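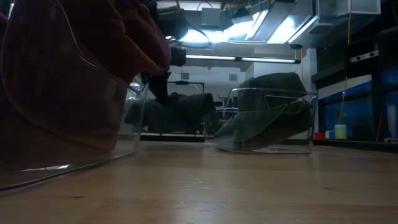
Chapter 4
Sorting Cloth Before Folding

What you will learn in this chapter
How to divide a mixed load by color and by kind of cloth
How to choose a bin and how full to make it
How to start with one piece from a heap

In Chapter 3 we finished with the drying. Now the cloth comes to the table, and many beginners want to fold at once. Please wait with this. A load which is not sorted is folded two times, first in the wrong order and then again.

At the opening of this chapter you find a sorting table in the middle of such work. A reddish-brown cloth has one clear bin, a dark gray-green cloth has another, and a dark gray cloth lies crumpled on the wood between them. Look at the two dark cloths especially. Gray and gray-green are near to each other, and under ceiling lights they are easy to mix. When you are in doubt, put the two pieces side by side and compare them before you decide.

4.1 The bins

We recommend clear plastic for learning. The folds show through the wall, so you can check the contents without taking everything out again. The gray-green cloth in the opening picture bulges well above the rim of its bin. For a short time on the table this is acceptable. For carrying or for stacking it is too high, and the top must be pressed down or moved to a second bin.

In the Hevden training laundry, where the exercises of this book were first used, each table receives up to 34 pieces in one round. Small towels and napkins go in the front bins. Large pieces, such as blankets, are kept for the end, when there is more free surface.

4.2 Taking a piece from the heap

A loose heap has no clear beginning. Search for a raised fold or a free corner and hold it there. Lift slowly, straight up, until the piece hangs. If a second piece comes with it, lower both and take a new hold. Do not shake them apart over the bins.

Exercise 4.1
Prepare 17 pieces of cloth in three dark colors. Mix them in one heap on a table of at least 80 cm depth. Sort them by color only, and write down every piece which made you hesitate. Keep your notes, they are needed again in Section 4.5.

Key words: heap, load, rim, free corner, to sort, to drape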